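The Trouble With Free Delivery

September 22, 2019

I have been hearing for years that free delivery is the best thing to happen to ordinary shoppers. I don't buy it. Somebody pays for the van, the driver and the fuel, and I doubt it's the shareholders at Gosselin.
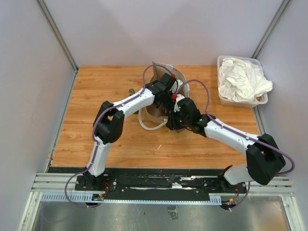 Consumer Affairs Working Group

In February, Gosselin dropped its delivery fee and the neighbourhood cheered. I kept my old receipts. Dish soap went up, and so did rice. My favourite crackers stayed the same price in a smaller box. Maybe that's a coincidence. I'd like to see the numbers before I agree that it is.

Then there's the minimum order. You need 20 dollars' worth of groceries to qualify, so you toss in things you never meant to buy. My neighbour Rocío Barajas calls this "earning" her delivery. I call it paying for it with extra steps. 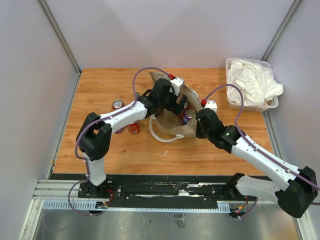

A wooden tabletop between pale grey walls.

Supporters say the vans keep cars off the road. They may, on paper. On my street I see 2 vans from rival stores idling at the same time, one from Gosselin and one from Trurkis, often for houses side by side. Trurkis boasts of 1000 deliveries a week in our area and calls that green. Compared to what? Plenty of those customers used to walk.

I have nothing against delivery itself. It's a real help to people who are sick, or who can't manage the stairs with heavy bags. Charge a fair fee, waive it for those who need it, and print it on the bill where we can all read it.

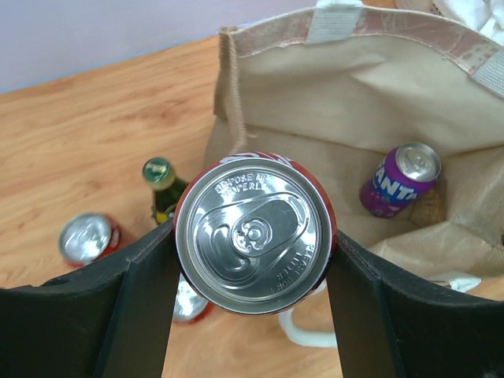 What I'd Ask the Stores

Show us the shelf price and the delivered price, side by side, for the same basket. If the service is truly free, the two columns will match. I've written to both stores asking for this and I'm still waiting for an answer.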